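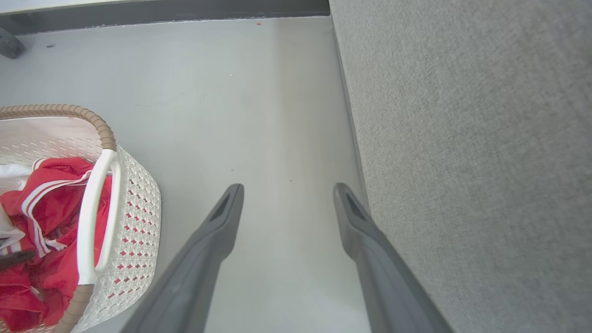
October 31, 2020

Bench notes, Ernar floor-pickup kit, evaluation loan unit

Fourth entry on this unit. Mount and cabling were covered in the earlier ones. Today was the laundry layout: basket on the floor, upholstered base to the right of the arm, gripper working low between the two. Bosow is our own arm controller, Stita is the logging script, same versions as last entry.

Kit as supplied: two-finger gripper, wrist camera with bracket, control box, power brick, one spare pair of fingertips, USB stick with driver and a PDF manual. The manual covers the bare gripper well. It says very little about the wrist camera and nothing about using the two together, and using the two together is the whole reason we asked for the kit.

Setup

Bracket torqued to the value in the manual. Checked again after the first half hour, no movement. Camera exposure locked; on auto it hunts when the arm swings from the light floor to anything saturated. White balance locked as well. Fingers fully open at start of each run, zeroed against the hard stop.

Zeroing takes longer than it should. The driver closes, opens, closes again, and only then reports ready. I timed out twice in Bosow before raising the wait. Anyone picking this up: the setting is in the startup file, not the main config, and it needs a restart to take.

Runs

152 attempts logged over the session. One attempt is: approach from hover, close on a garment lying on the floor, lift, carry over the basket, open. Counted as good if the garment ends up fully inside the rim. Sleeve hanging over the rim is a fail.

Good: 89.
The rest are fails, sorted below by what I saw, without a count for each. The tags in the log need cleaning up before the split means anything.

Fails on pickup. Fingertips ride over the cloth and close on nothing. Thin cotton lying flat is the worst case. The fix from the manual (press down, then close) works on carpet sample but on the hard floor the tips skate outward before they bite. Dropping the closing speed helped. Lowering the approach by a further 2 mm helped more, but that is getting close to the contact limit and I don't want to run it unattended.

Fails near the upholstery. When the garment lies against the seam at the base, the right finger touches the fabric side before the left finger is down. The force reading climbs and the controller treats it as a grasp. It then lifts with nothing in hand and carries nothing to the basket very carefully. Rotating the wrist so that both fingers run parallel to the seam cures most of these. It should be automatic. The kit's planner has no notion of a wall beside the target, only a floor under it.

Fails on release. Cloth hangs on the inner faces of the tips when the gripper opens. A short shake (open, raise 30 mm, lower, raise) gets most of them off. Added it to the release routine in Bosow. Costs a second or so per attempt.

Fails at the rim. Approach to the basket was too low on the near side and the garment dragged against it. On one attempt the basket moved and everything after that was off until I put it back on its marks. Raised the carry height. No drags after that, though the longer drop means the cloth lands less predictably.

Camera

Better than I expected at this price. Fingertips stay in view through the full stroke, and the view between them when open is wide enough to plan the last part of the approach without a second camera. Low light is weak. With the overheads half off the floor goes grainy and the segmentation starts picking out specks as objects. Cleaned the lens once mid-session, lint.

Grey fingers against a pale grey floor segment fine. Grey fingers against the light grey upholstery do not, the mask bleeds along the outside edge of the right finger. Tried the contrast setting, no real change. A strip of matt coloured tape on the outside of each finger would probably do it. Not tried yet because I want to send the loan unit back clean.

One dropout, reconnected on its own. Stita recorded the gap properly.

Heat and noise

Control box fan is audible over the arm. Case temperature was fine to the touch all session. Gripper body warm by the end, no change in closing force that I could find in the log.

Fingertips

Surface on both tips shows light polishing on the inner edge. No tears. The grooves collect fluff and need brushing out, every 65 attempts or sooner going by what came out of them this time. The spare pair is still in its bag.

Running total on this unit is now 439 closes under load, all sessions, counting the bench tests in March before it went on the arm. Supplier's sheet gives a service interval well above that, so wear is not a concern for the loan.

Against the Furtună kit

Same job, same basket position, different weeks, so take it loosely. Furtună grips thin cloth better and its tips are softer. It has no camera of its own, and the bracket we made for it sits too far out and limits the wrist. Ernar is the tidier package and the driver crashes less. Furtună's support people answer email. Ernar has not replied to the question about the double zeroing cycle, sent again this morning.

If we had to order now I would take Ernar, with the soft tips as an extra if they can be bought separately. The price list doesn't say.

To do

Clean up fail tags in Stita, then redo the split by cause.
Repeat the seam cases with wrist rotation forced on, all garments.
Ask Ernar for the contact limit as a number with a tolerance. The manual gives a graph with no units on one axis.
Check whether the planner will accept a vertical plane as a keep-out. There is a field for it in the config with no documentation.
Tape test on the fingers if the supplier agrees.
Re-mark the basket position, the old marks are lifting.
Loan paperwork, find out whether it can be extended.

Logs are in the shared folder under the Ernar directory. The first few files have the wrong clock. Offset is noted in the readme.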